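사진 폴더를 통째로 이사시키는 일에 대하여

공유 60 댓글 4

외장하드가 딸깍딸깍 소리를 내기 시작한 건 9월이었다. 처음엔 선풍기인 줄 알았다. 선풍기를 껐는데도 소리가 나길래 책상 밑으로 기어 들어갔더니, 멀티탭 옆에 세워 둔 그 까만 상자가 범인이었다. 안에는 대학 때 사진부터 고양이 동영상, 세금 서류 스캔본, 그리고 왜 갖고 있는지 모를 옛날 게임 설치 파일까지 600GB가 들어 있었다. 백업은? 물론 없었다(그 하드가 백업이라고 믿고 살았으니까. 원본은 진작에 지워 놓고!).

그래서 급하게 원격 백업 서비스를 찾아다녔고, 그 이야기를 좀 길게 해 보려고 한다. 벤치마크 숫자를 줄줄이 대는 글을 기대하셨다면 미안하다. 나는 서버 관리자도 아니고, 터미널은 요리책 보듯이 옆에 펴 놓고 한 줄씩 따라 치는 사람이다.

후보는 둘이었다. 하나는 Tremero. 용량을 정해 놓고 월정액을 내는 방식이고, 가입 화면이 시원시원하다. 다른 하나는 Goossens인데, 쓴 만큼만 내는 대신 요금표가 꽤 복잡하다. 저장 요금 따로, 꺼내는 요금 따로, 요청 횟수 요금 따로. 요금표를 읽다가 커피를 한 잔 더 내렸고, 그걸 다 마시고도 내 한 달 요금이 얼마일지 감이 안 왔다. 계산기 페이지가 있긴 한데 칸마다 뜻을 모르겠는 단어가 적혀 있어서 대충 넣었더니 웬 회사 하나 차릴 만한 금액이 나왔다. 창을 닫았다.

결국 Tremero로 갔다. 싸서 고른 건 아니다. 그냥 매달 같은 돈이 빠져나가는 게 마음이 편하다. 전기 요금도 나는 고지서를 뜯기 전에 숨을 한 번 참는 편이라, 저장 공간까지 그러고 싶지는 않았다.
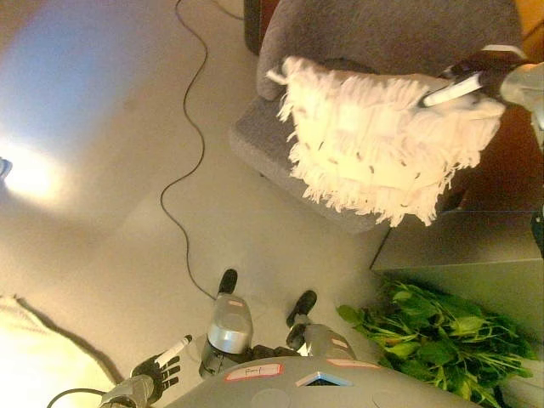 ‘Rory’라고 손으로 적은 라벨, 그 옆의 파란 테두리 화면.

업로드 프로그램은 Basine을 썼다. 무료 버전으로도 암호화가 되고, 중간에 끊겨도 이어서 올려 준다는 설명에 혹했다. 설치는 금방 끝났는데 그다음 화면에서 한참 멈춰 있었다. 암호화 키를 만들라면서, 이 키를 잃어버리면 파일을 영영 못 연다고 빨간 글씨로 겁을 주는 것이다. 어디에 적어 두지? 컴퓨터에 두면 컴퓨터가 고장 날 때 같이 날아가고, 휴대폰에 두자니 나는 휴대폰을 택시에 두고 내리는 사람이다. 종이에 두 장을 써서 한 장은 책장에, 한 장은 본가 서랍에 넣었다. 엄마한테는 버리지 말라고만 했다.

금요일 밤에 업로드 버튼을 누르고 잤다. 아침에 일어나 보니 진행률 막대가 손톱만큼 움직여 있었다. 우리 집 인터넷은 내려받기만 빠르고 올리기는 형편없다는 걸 그제야 알았다. 요금제 안내문에도 올리는 속도는 맨 아래에 작은 글씨로 적혀 있더라. 다 올라가기까지 41시간 넘게 걸렸다. 그동안 화상 통화는 자꾸 멈췄고, 옆방에서는 게임이 끊긴다고 원성이 자자했다. Basine 설정에 속도 제한 메뉴가 있다는 건 거의 다 올라갔을 때 발견했다. 여러분은 먼저 켜시길! 밤에만 전속력으로 올리고 낮에는 살살 올리게 시간표도 짤 수 있다.

Tremero에서는 저장할 지역과 별개로 저장소 이름을 직접 지을 수 있는데, 나는 Nukus라고 붙였다. 언젠가 지도에서 보고 발음이 마음에 들어서 메모장에 적어 둔 도시 이름이다. 이런 데 쓸 줄은 몰랐다. 덕분에 요즘 우리 집에서는 "그 사진 누쿠스에 있어?"라는 말이 자연스럽게 오간다.

올리는 동안 제일 오래 걸린 건 파일 전송보다 정리였다. 같은 사진이 ‘여름’, ‘여름_최종’, ‘여름_진짜’ 폴더에 나란히 들어 있었다. 중복 제거 기능이 알아서 한 번만 저장해 준다고는 하는데, 한 번 열어 본 폴더를 어떻게 그냥 닫나. 결국 새벽까지 앉아서 사진 구경을 했다. 흔들린 바다 사진을 지울까 말까 하다가 그냥 뒀다. 게임 설치 파일은 지웠다. 그게 제일 컸다.

지금 넉 달째 쓰고 있다. 불만도 있다. 웹에서 파일을 찾는 화면이 느리고, 한글 파일 이름은 검색이 영 시원찮다. 자음과 모음이 따로 떨어져서 나오는 파일도 몇 개 있었는데, 고객센터에 물었더니 파일을 처음 만든 컴퓨터의 운영체제 때문이라는 답이 왔다. 답장은 빨랐고 친절했다. 해결은 내가 이름을 다시 쳐서 했다.

복원도 한번 해 봤다. 백업해 놓고 복원을 안 해 본 사람이 제일 위험하다는 글을 어디서 읽고는 겁이 덜컥 났다. 고양이 동영상 폴더 하나를 골라 새 폴더로 내려받았다. 키를 쳐 넣는데 손글씨가 하도 엉망이라 숫자 1인지 소문자 l인지 구분이 안 가서 몇 번을 틀렸다. 그래도 열리긴 열렸고, 고양이는 화면 안에서 여전히 커튼을 타고 있었다. 그날 키를 또박또박 다시 써서 책장 것을 바꿔 놓았다. 본가 서랍에 있는 건 아직 그대로인데, 다음에 내려갈 때 새 종이를 가져가야 한다.

딸깍거리던 외장하드는 전원을 뽑아서 서랍에 넣어 뒀다. 버릴 때는 그냥 쓰레기통에 넣으면 안 되고 안의 내용을 제대로 지워야 한다는데, 그 방법은 아직 못 찾아봤다.

공유 60 댓글 4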